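Net run rate comes out negative for the side that won

Roya Shirazi

I look after the ladder for a four-team T20 competition: Flavano, Citholm, Leiva and Velside. It has been kept in a spreadsheet since before my time and I have rebuilt it from scratch because the old one had run rates typed in by hand.

The game causing trouble is Velside v Citholm. Velside batted first and were bowled out for 119 in 17.3 overs. Citholm finished on 120 with 7 wickets down and 3 balls to spare, so I have their innings as 19.3 overs. My sheet divides runs by overs for each side and subtracts one from the other. For Citholm it gives 6.218 minus 6.879, a net run rate of -0.661.

I can't see how the winning side ends up negative and the losing side positive. The rate columns are plain division and I have checked the cell references. The by-laws say only that teams level on points "shall be separated by net run rate" and do not define it.

Second part, assuming the first can be fixed. At the end of the season, do I add up the net run rates from each game, average them, or do something else? The old sheet averaged them. Two teams are likely to finish level on points in March and I would like to be able to show the working.

Also unsure what to do with a washout. One game so far was abandoned after Flavano had faced 6 overs.

squareleg_umpire

There are two separate errors in the sheet, and both are common.

The first is the all-out rule. Under the usual definition, a side that is bowled out is treated as having faced its full quota of overs, whatever it used in practice. Velside were entitled to 20 overs, so their rate is 119 divided by 20, which is 5.95. Dividing by the overs they survived rewards them for losing wickets quickly. This is what has turned your result upside down.

The second is the overs notation. The figure after the point is a count of balls and is not a decimal. 19.3 overs means 19 overs and 3 balls, or 117 balls, or 19.5 overs in decimal form. Your sheet has divided 120 by 19.3 when it should have divided by 19.5. The correct figure is 6.154.

Citholm's net run rate for the match is therefore 6.154 minus 5.95, or +0.204. Velside's is the same number with the sign reversed. If the two don't mirror each other for a single match, something has been entered incorrectly.

The all-out rule applies to both innings. If Citholm had been bowled out chasing, they would be charged 20 overs as well. It does not apply to a side that reaches the target, which is charged only for the balls it faced, however many wickets it had lost at that point. Seven down is irrelevant here.
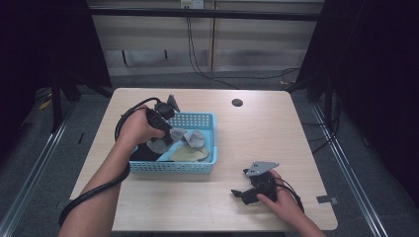 On the season figure, do not average and do not add. Net run rate for the table is calculated from aggregates: total runs scored divided by total overs faced, minus total runs conceded divided by total overs bowled, with the all-out adjustment made in each match before totalling.

To see the difference, suppose Citholm's other match was 142 for 5 from 20 overs against Leiva, who were all out for 98 in 16.4. Taken alone, that match is 7.1 minus 4.9, or +2.2. The average of +0.204 and +2.2 is +1.202. By aggregates, Citholm have scored 262 from 39.5 decimal overs (6.633) and conceded 217 from 40 (5.425), which gives +1.208. The gap is small in this case and can be a good deal larger when one match finishes very early. A side that knocks off 60 in 6 overs gets a rate of 10 for that match, and averaging gives those 6 overs the same weight as a full innings.

For the sheet, I would store overs as entered on the scorecard and convert in a separate column. If the scorecard overs are in A2:

=INT(A2)+ROUND((A2-INT(A2))*10,0)/6

The ROUND is needed. Without it the subtraction can leave a small floating point remainder. Then add a column for all out (Y or N) and one for the overs allotted to that innings, and have the overs used for run rate pick the allotted figure when the flag is Y. Keep allotted overs as its own column and don't hard-code 20 into the formula, or shortened games will be wrong.

Round only for display. Rank on the unrounded values.

coverdrive_kev

We just put it all in the scoring app and it does the table for you. Might be easier than a spreadsheet. Not sure what it does if a team is all out but I assume it's right.

With washouts we give a point each and forget about it.

thirdman_stats

Agree with squareleg_umpire on both errors. A few points on the interrupted games, which that answer didn't get to.

Abandoned with no result: leave the match out of the run rate totals entirely. Flavano's 6 overs and the runs made in them are ignored, for them and for their opponents. The points for a no result are a matter for your by-laws and have no bearing on net run rate.

Shortened before the start, both sides allotted the same number of overs: treat it as a normal match with the reduced figure as the quota. A side bowled out in a 12-over game is charged 12.

Interrupted, with a revised target: the usual treatment is that the side batting first is credited with one run fewer than the final revised target, off the number of overs allotted to the side batting second. Their real score is not used. The side batting second keeps its real runs, and its real overs unless bowled out. Check which method your competition uses for revised targets before applying this, as plenty of local competitions use a straight run rate calculation and some have no provision at all.

One small thing on the chase. Use the total the side finished on, even if it goes past the target. If the winning hit is a boundary from 118 then the score is 122 and that is the figure to enter.

Your by-laws are the weak point. "Separated by net run rate" without a definition leaves room for a dispute if the old averaging method would have given a different order. I would have the definition circulated to all four clubs before the last round, with a line on what happens if net run rate is also equal. Head-to-head result is a common next step.

Roya Shirazi

Thanks. Rebuilt with the conversion column and the all-out flag, and Citholm v Velside now shows +0.204 and -0.204. Abandoned game removed from the totals. I went back through the earlier results and found two more where a side had been bowled out short of its overs, so the flag has been set on those as well.

The by-laws have no provision for revised targets. I will raise that with the definition.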